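Bandach Opens Registration for July Kitchen Textiles Course

Quilted oven mitts and pot holders are the subject of four evening sessions at the Trovalis workshop

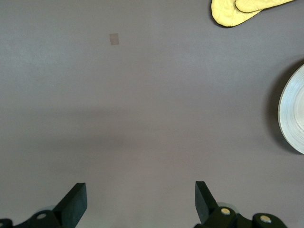

Yellow quilted pieces on a gray work surface at Trovalis.

Registration opens Monday for a short course in sewing quilted goods for the kitchen, the craft group Bandach announced. The course runs over 4 evenings in July at the Trovalis workshop and is open to anyone who can thread a machine and sew a straight seam.

Students will make one pair of oven mitts and two pot holders. The first evening covers cutting and layering. The second and third are spent on quilting and on sewing the curved end of the mitt, the step most beginners find hardest. The last evening is for binding the edges and finishing.

"People buy mitts that wear through at the thumb in a year and then buy them again," said Hala El Sherbiny, who will teach the course. "A mitt you sew yourself can be patched, and you can cut it to fit your own hand."

The fee is $50 and includes fabric, batting and thread. Students may bring their own cotton for the outer layer - prewashed, please - but the heat-resistant lining will be supplied. Machines are provided, and students who prefer to use their own should say so when they register.

Bandach has taught sewing at Trovalis since the workshop opened, and 177 people took a class there last year. Most came for clothing repair. The kitchen course was added after repeated requests at the spring open house.

"We kept hearing the same question, which was when we would do something for the kitchen," said Loubna Salem, program manager at Bandach. "It is a good size of project. You can finish it and take it home."

A $3000 grant from the Bekar fund will pay for free places for students who cannot afford the fee. Applicants for a free place should mark the box on the registration form. No paperwork is needed.

Sessions begin at 6:30 p.m. Forms are available at the Trovalis front desk and at the Zaki fabric store.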